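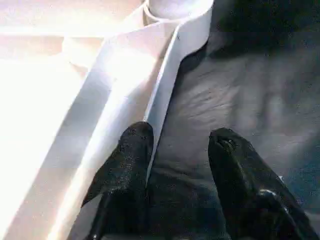
Piyumi Talukder, weekend diarist and choir alto
Oct 28, 2021
3 min read

I'm still humming. My ears are ringing a bit too, and I have work in the morning, but I want to get this down before I lose the order of the songs.

So, Grekus! I've been playing their records since college and had never once seen them live. They skipped us on the last tour, and the show planned for March got called off, and I'd pretty much made my peace with it. Then Detlef Kettler from choir texted me at lunch to say his sister had a spare ticket for the Masson, and did I want it? I said yes before I'd even asked how much. (It was 70 dollars, which is a lot for me this month, and I'd pay it again tomorrow.)

We took the bus because parking down there is hopeless. It dropped us off early, so we got noodles across the street and ate them standing up, and I spilled broth on my good scarf. The line went all the way past the pharmacy by then. People were singing in it already, badly, and I joined in, also badly.

The opener was Plindau, two guys and a drum machine. I knew nothing about them and I liked them so much! The quieter one plays a little squeeze organ and he does this thing where he holds one chord all the way under the next song, so you don't get a chance to clap. Detlef thought it went on too long. I bought the CD. 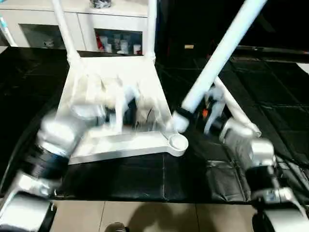

Then a long wait, and then the lights went down and they opened with "Dustura." I was sure they'd save it for the end! The whole floor yelled the first line and I don't think the singer even bothered with the mike until the second verse. I cried a little, which I blame on the noodles.

They played 19 songs. I know because I wrote the titles on the back of my bus ticket, in the dark, and now I can't read two of them. One might say "Harbor" or it might say "Barber." The slow part in the middle was my favorite – only piano and three voices, with the low harmony up front where you could hear it. As an alto I felt very seen. On the record that line is buried so deep that I'd been singing it wrong for years.

The sound was muddy at the back when we went for water, so stay near the front if you ever go to the Masson. The balcony looked nice, though. Seats up there next time, my knees say.

For the encore they did an old one I had on a mix when I was 16, and a woman next to me grabbed my arm and we jumped up and down like we'd known each other forever. Never got her name. We missed the bus and waited nearly 70 minutes for the next one, singing the harmony part over and over until Detlef finally got his half right.
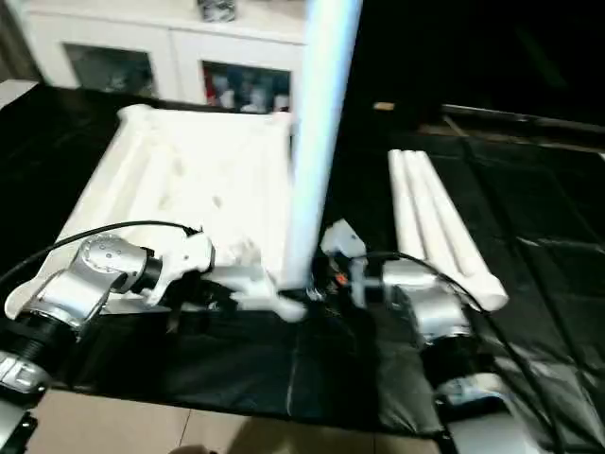 Things to look up tomorrow

The second Plindau album, if there is one. Whether the choir could manage "Dustura" in four parts (Detlef says no, I say give me the tenors for one evening). Those two missing song titles. And how to get broth out of wool.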